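Teaching a robot arm to tidy a shelf by showing it how
Student project report, spring term
Ghada Dabbas, with Zaid Boutros, Omar Daher and Tharun Nair. Supervisor: Lina Nimri

What we set out to do

Our project was about getting a robot arm to put things back on a shelf without any of us writing out the movements in code. You show it the job over and over, a computer program learns from the recordings, and then the arm has a go by itself. That was the plan in April, anyway, and in broad terms it's also what happened, though with a lot more sticky tape and arguing than I'd put in the proposal.

I'm the one writing this up because I lost the draw, so when I say "I think" it's me, Ghada, and the others may well disagree. Zaid looked after the arm, Omar did most of the training code, and Tharun and I collected nearly all the demonstrations. We all swapped at some point.

The job we picked was called Plosen in all our folders (a name Omar typed once for a test and which then stuck to everything). In Plosen, an object starts somewhere on a table, and the arm has to pick it up and stand it on the shelf behind. We kept the set of objects small: a mug, a paperback, a tin of tea and a soft pencil case. The pencil case was my idea and I've apologised for it several times since.

Two ways of showing

We tried two ways of giving demonstrations, and comparing them ended up being the most interesting part of the whole thing.

The first was remote control. Zaid had set up the arm so that you could steer it from a chair with a pair of handles, watching it across the table. Whatever you do with the handles, the arm copies, and the joint positions get saved along with the video. The good thing is that everything you record is something the arm can really do, as it has just done it. The bad thing is how slow it is. You've no feeling in your fingers, so you close the grip a bit, lean sideways to check, close it a bit more, lean back. I once spent most of a morning coffee's worth of time lining up with the handle of the mug and then knocked it over with the elbow of the arm.

The second way was hand-held grippers. These are the same sort of jaws the arm uses, but with a handle and a trigger, so you just walk up to the table and do the job yourself with the gripper in your hand. A camera on the gripper records what it sees and the movement is worked out afterwards. No arm needed at all while you're recording, so two people can be at it at once, and you can do it wherever there's a table free. We used one in each hand for the later part of the project, when we'd added a step where one gripper steadies the pencil case and the other one pulls it upright.

Learning to hold the thing

I'd assumed that hand-held would be easy, given that I've been picking up mugs for most of my life. Well, no! The gripper is bulky, your wrist wants to do things that the arm can't, and it takes a while before you stop helping with your free fingers. Tharun was good at it from the start, annoyingly. He moves slowly and evenly anyway, and that suits the recordings. Mine from the first week are full of little jerks, and Omar could tell which of us had been recording just by looking at the plots.

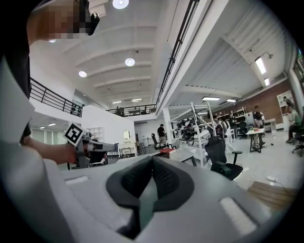 The other thing we had to learn was where to stand. We did the recording in Dostside, the big open workspace that several projects share, and people come and go all day there. At first we tried asking everybody to keep clear, but that got old quickly (for them and for us), and Lina pointed out that the arm would have to cope with people walking about when it was its turn. So we stopped asking. What we did instead was to change our own position between recordings, left side of the table, right side, a step further back, so that the background was never quite the same. I don't have a proper test to prove it helped, and I'd like somebody to do that test next year.

We also wrote a short set of rules for ourselves and taped it to the table after the first messy week. It went like this:

Start with both grippers open and held still.
Look at the object before you move.
One smooth go, no second guesses. If you fumble, finish anyway and mark it.
Let go fully before you back away.
Say the name of the object out loud at the end.

That last one was so we could find things in the recordings later, and it made us sound very odd. Somebody from another project started answering "mug" back to Tharun whenever he said it.

What we collected

By the end we had 1079 demonstrations that we were happy to train on. Most came from the hand-held grippers and the rest from remote control. We had more than that to begin with, but Omar threw out any where the position tracking had gone wrong, and I went through the rest by eye to take out the ones where somebody had forgotten the rules. That was dull work. I did it in the evenings with the radio on, and I'd still say it did more for the results than anything clever we did in the code.

One thing I got wrong was the fumbles. To begin with I deleted every recording in which an object slipped or was picked up at the second try. It seemed obvious that you wouldn't want to teach a robot to drop things. But then the arm would slip a little on the tin and have no idea what to do next, because it had never been shown anyone getting out of trouble. It just hung there with its jaws closed on nothing, or carried on to the shelf and placed some air on it very carefully. So I fished the marked fumbles back out of the bin and kept the ones where the person had recovered well. After that the arm would sometimes go back for a second try, and the first time it did, all of us cheered loudly enough that people came over to see what was up.

Training and trying it out

I'll keep this part short as Omar has written his own appendix, and he'd rather I didn't get it wrong here. The program looks at the camera picture and predicts the next bit of movement, over and over. We trained 5 versions over the term. The first of them could hardly find the table. The second one found the table with great force, and Zaid put in a height limit that same afternoon. From the third on we were getting somewhere.

Our first versions used only remote control demonstrations, then we had one with only hand-held ones, and the last one used both. My own feeling from watching them is that the hand-held version moved more naturally and was quicker to get going, but now and then it would reach for a pose that the arm couldn't manage and stop with an error. The remote control versions never did that, but they'd picked up our dithering. You could see it lean and check and lean and check, exactly like me in the chair. It was a bit embarrassing to watch your own bad habits come back at you from a machine.

The mixed version was the best by a good way. It was reliable with the mug and the paperback, decent with the tin, and poor with the pencil case. The case flops differently each time, and I think we'd have needed many more demonstrations of it, in more starting shapes. Tharun thinks the trouble is the jaws and that softer pads would sort it out. We never settled that.

What went wrong

Plenty. Clock times were the worst of it. The two hand-held grippers each kept their own time, and for a while they drifted apart without us noticing, so the steadying hand seemed to let go just before the other one had finished pulling. The arm learned that faithfully! We lost several days to it. Zaid's fix was to tap the two grippers together at the start of each session and line up the recordings on the knock, and it worked so well that we never bothered with anything fancier.

We also ran out of storage once in the middle of a good session, and there was an afternoon when the trigger on the left gripper got stuck half closed and I recorded a whole batch before I spotted it. Check your kit first. I know, I know.

If you're taking this over

The next group is moving the set-up to Hernholm, where the shelves are deeper, so some of our demonstrations may be of no use to you. Keep the remote control ones all the same, they're handy for checking that the arm is set up properly. I'd start with the hand-held grippers and have everyone record a practice batch that you agree beforehand to throw away, so that you're all past the jerky stage before it counts.

Mark your fumbles and keep them. Write down who recorded what, too. We only began doing that halfway through, and I'd love to have known whether the arm learned more from Tharun's slow, tidy style or from a mix of all four of us.

The code, the rules sheet and the notes on lining up the clocks are in the shared Plosen folder, and the spare trigger springs are in the drawer under the arm. Omar's appendix starts on the next page.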